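Search this site
Enter keywords
Search

About Thaler

Thaler is a small food-label reading service and cooking school in Stevadthorpe, and we've been helping families make sense of what's printed on packets for 17 years. If you've ever stood in the yoghurt aisle with a toddler hanging off the trolley, trying to work out whether "no added sugar" means what you hope it means, then you're exactly who we had in mind when we started.

It began with Selina Frei, a dietitian who was tired of giving people advice in a clinic and then watching them get lost at the supermarket (her own mum included!). She ran a free evening class on muesli bars in a borrowed room on Terden Street, expecting a handful of neighbours, and the questions went on until well past 9 pm. Byung-chul Um came along to that first class as a rather sceptical dad of three and never really left. He now looks after our school program and is still the person most likely to turn a packet over and read the ingredients aloud.

These days we run label-reading workshops, supermarket walks and a proper hands-on cooking course for anyone who'd like to rely a bit less on the packaged stuff. We do lunchboxes, quick dinners, soups, dips and snacks, and we're happy to talk about the things people feel a little sheepish about, like biscuits for breakfast. We're fond of biscuits ourselves. We just think you should know how many serves the manufacturer reckons are in the packet.
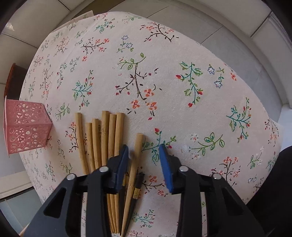 Sticks on our floral tablecloth.

Our library of label notes has grown to 2522 products, all written up in plain language by Rosalie Brunner, who used to edit cookbooks and has no patience at all for words like "goodness". Each note gives the sugar, salt and fibre per 100 grams, flags any claim on the front that deserves a second look, and suggests something simple you could make at home if you have the time and the inclination. Recipes change without much warning, so if your packet doesn't match our note, please drop Rosalie a line - she loves getting those emails.

We don't take money from food companies, and we don't sell shakes, powders or meal plans. Our income comes from class fees and from the 83 schools and childcare centres that book us during the year. It keeps things modest around here, but it means we can say what we think about a fruit strap.

You'll find us upstairs at 9 Tratov Lane, Stevadthorpe, with the kettle usually on. Classes run during school terms and we close for most of December. There's a lift at the back entrance, kids are welcome at the afternoon sessions, and if you have an allergy or a fussy eater in the family, do mention it when you book so we can plan the cooking around you.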